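Prillar P2 Open Metal Bin
Storage and handling > Bins and trays > Metal, open top

Product code: 454
Supplied by: Trallau
Sold: singly or in pairs

The P2 is a rectangular open-top bin in grey-finished sheet steel, intended for bench use. It holds loose mixed items during sorting, kitting and parts picking. There is no lid, divider or insert. The base is flat and may be placed directly on a wooden, steel or laminate worktop.

Two bins can be stood one behind the other on a bench of normal depth. In this arrangement the front bin is normally used for picking and the rear bin for set-down. The bins are not joined. Where repeat positioning matters, clamp them to the bench or fit the locating strip (ordered separately).

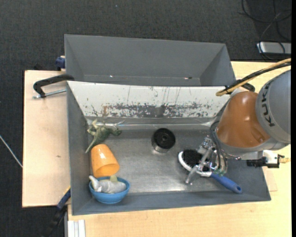

P2 bins, one behind the other on a pale wooden worktop. Scrubbing brush and round black part in the front bin.

The grey finish gives a plain background for both light and dark items. Shiny parts may show reflections under direct lamps; diffuse lighting is advised where items are identified by camera.

Specification
Depth, internal: 178 mm
Corner clearance for tools: 200 mm from rim, straight approach
Finish: grey, baked
Lid: none
Stacking: empty only

Loading
Spread items in a single layer where they are to be picked one at a time. Long-handled items such as brushes should lie flat, with the handle inside the rim. Round items roll if the bench is not level. Do not drag a loaded bin across an unprotected worktop.

Cleaning
Wipe with a damp cloth and mild detergent. Dry before stacking. Abrasive pads will mark the finish. Chipped areas should be touched up with Plonel grey enamel, one thin coat, left overnight.

Ordering
The P2 replaces the Sepúlveda tray in the same range. Locating strips for the older tray do not fit. Orders placed before noon on Monday leave the warehouse the same week. For quantities above 2000, contact Hidayah Majimbun. Technical queries and drawings: Fereshteh Fallahi.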